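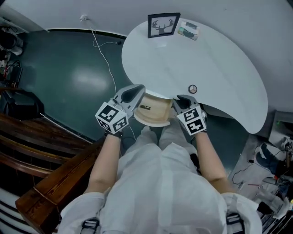
Page last changed: January 9, 2020

Thread: White curved desk, wooden drawer at the front, sticks halfway

zuleica_g
I have the white kidney-shaped table on the landing by the stairs, the one with the deer picture on it. The top is fine. The drawer under the front edge is light wood and it stops halfway out, then needs a hard pull. Small dark metal handle or latch at the front. It was sold to me as a Junik but there is no label underneath. Has anyone had the drawer all the way out of one of these? I would like to fix it before I put anything heavier than envelopes in it.

Ebbe Sæther
Pull it to where it stops, lift the front a little and keep pulling. Mine came out that way. Then rub a candle along the bottom edges of the sides. Took me one evening in October and it has run well since.

tallpine70
Don't use candle wax. It picks up dust and in a year you have gray paste in the runners. Sand the sides with fine paper and leave them bare. Pale natural wood like that swells in summer and you only need to take off a hair.

Ebbe Sæther
Mine has had wax on it for two winters and there is no paste. If you sand too much the drawer rattles and you can't put the wood back.

marlow_d
Is it a Junik? The Junik desks I have seen had a straight front. Kivham sold a curved one. Also what is the round silver thing near the front edge, it looks like a car star.

zuleica_g
It does look like one. I can't tell you anything about the maker from it. The seller said Junik and I paid 70, so I wasn't going to argue.

marlow_d
70 is good. I saw a Kivham listed at 900, which is silly for a painted top.

tallpine70
Before you do anything to the drawer, check that the table stands level. A glossy floor like that can look flat and not be. If one leg is low the whole front twists and the drawer binds on one side only. I would also move that white cable, it goes across the floor from the outlet and somebody coming off the stairs will catch a foot in it.

zuleica_g
The cable is going along the baseboard when I buy clips. The tools and wires on the gray part of the floor are getting sorted too, and the shoes go downstairs. Drawer first.

I put a level on it. It is off by a little toward the right side. Felt pad under one leg?

tallpine70
Felt squashes. Use a thin piece of cork.

Ebbe Sæther
Felt is fine for a table that size. Try the drawer again with the pad in before you sand anything.

zuleica_g
OK, pad first, then wax if it still sticks. I'll post when I've done it.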